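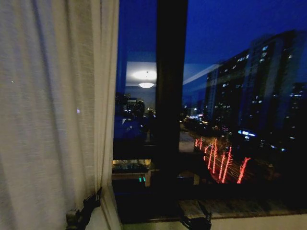

Chapter 5
Light in the City After Dark

5.1 Why towns are lit

When the river port of Plirdale put up its first public lamps, the town paid for oil on moonless nights only. A lamplighter walked the main street at dusk with a ladder and came back before midnight to put the flames out. People who had to be out later carried their own light or stayed close to the walls.

Gas came next, then electric lamps. By the time the Voltia works began supplying current to the harbor district, Plirdale had 400 street lamps and a rule that all of them had to burn until dawn. Shops stayed open later. The mills added a night shift. Rents rose on the lit streets and stayed low on the dark ones, a pattern that can still be traced on maps of the town.

Today the same town maintains 1,723 street lamps. They are only part of the light a person sees there at night. Offices, parking lots, signs, sports fields, and homes all add to it, and most of these are in private hands. A city council can change its own lamps in a few years. It has much less say over a lit office tower.

In this chapter we look at night lighting as a question of geography. Who decides where light goes? Who pays for it? Who lives with too much of it, and who with too little?

We will use two case studies. The first is Plirdale, where the planner Kendra Dufour mapped every lamp by hand and compared the results with records of foot traffic. The second is Sirport, a coastal city where residents near the container docks asked for shields on the tall yard lights. Tetsuya Ueda's interviews with these residents are quoted in Section 5.4.

Key terms
Glare: light that makes it harder to see
Light trespass: light that falls where it is not wanted, such as through a bedroom window
Skyglow: the brightening of the night sky over a built-up area

Before you read
Walk one block near your home after dark. Note which lights are public and which are private. Keep your notes for the mapping exercise in Section 5.3.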